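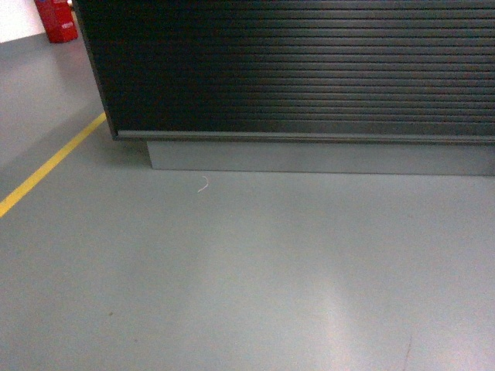 Workshop tips: living with a floor robot

Our unit at Rirnamton got its sweeping robot in August. The brochure from Skelten promised up to 169 hours of labour saved in a year. I'm still waiting for mine. What did change is who does which bit of the cleaning, so these tips are for whoever gets handed the leftovers.

Pick up thread and string by hand before a run. A short end will wind itself round the brush axle, and you need a hooked blade and patience to get it out. Offcuts of strapping are worse.

Don't trust it along a plinth. Ours keeps its distance from anything upright, so dust builds up under the lip of a cabinet just as it always did. A narrow hand brush once a week sorts it.

Repaint yellow lines before they go patchy. The supplier says the machine doesn't need them. People do, especially now there is something else moving about at ankle height.

Never shift an extinguisher to give the robot an easier route. Somebody on the late shift was asked to do this and quite rightly refused. Change the map.

Shiny floors: if it hesitates at bright reflections, try a run with half the lights off before paying for a call-out. Worked for us, mostly.

Write down the minutes spent emptying, untangling and rescuing it. Indira Gowda kept a notebook by the charger and got 2 hours a week, none of it in anybody's job description. She took that to the manager and it is now on the rota as proper work.

Keep the wide broom. The Harska people wanted to take ours away as part of the "changeover". It hangs by the door and gets used every day.

Spare brushes fit either way round but only turn freely one way. Mark the left end with a dab of paint.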